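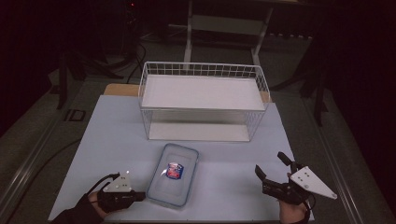
Ralby R2 Hand-Held Teaching Grippers

The Ralby R2 is a pair of hand-held grippers for recording manipulation tasks by hand. The operator holds one gripper in each hand and carries out the task at a table, with no robot arm present. Each unit is black and carries a white triangular marker plate printed with small black dots, from which the tracking system calculates the position of the gripper.

Typical tasks

The R2 is intended for handling light household and retail goods: packaged snacks, clear food containers, wire baskets and similar items. Saarela recommends 200 demonstrations per task before training begins. Operators new to the equipment should complete 16 practice runs, which are not added to the task record.

Supplied with each set

Left and right gripper
Two marker plates, with spare screws
Two cables
Carrying case
Printed operator guide

Requirements

Recording requires the Postover software, licensed separately. Marker plates must remain clean and must not be bent – a damaged plate should be replaced before the next session. Replacement plates are sold in pairs.

Warranty and service

The set is covered for 18 months from the date of delivery. Service requests and loan inquiries should be addressed to Onni Lindqvist, Equipment Office, Saarela.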